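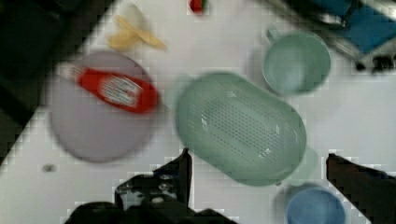 1/6 Incident notice, 28th December
The Wullham laboratory has suspended unattended running of its table-clearing arm following a gripper fault. There were no injuries.

2/6 The arm was in run 287 of a planned 300 when the gripper stopped reporting its finger position. The controller carried on with the last value it had received – in effect, it was working blind. It should have halted.

3/6 The arm then pressed down on the rim of a bowl until the force limit was reached. An operator used the emergency stop. The limit itself worked as set.
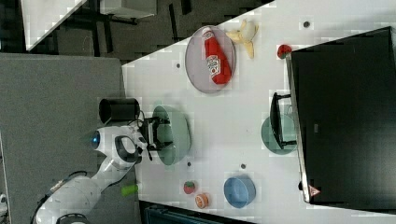 4/6 We have examined the logs with Cemetti, who service the gripper. A loose connector is the likely cause of the lost signal. The missing halt is a separate fault in our own software, introduced in the November update, and we take responsibility for it.

5/6 Until further notice:
– an operator must stay within reach of the stop button
– arm speed is held at half the normal setting
– any gap in the finger signal longer than 500 milliseconds ends the run

6/6 Unattended work will resume only after 1000 supervised cycles without a signal fault. Our partners at Pennington use the same software and have been told. Questions should be sent to Lucero Chambi, safety lead. A full report will be posted on this account.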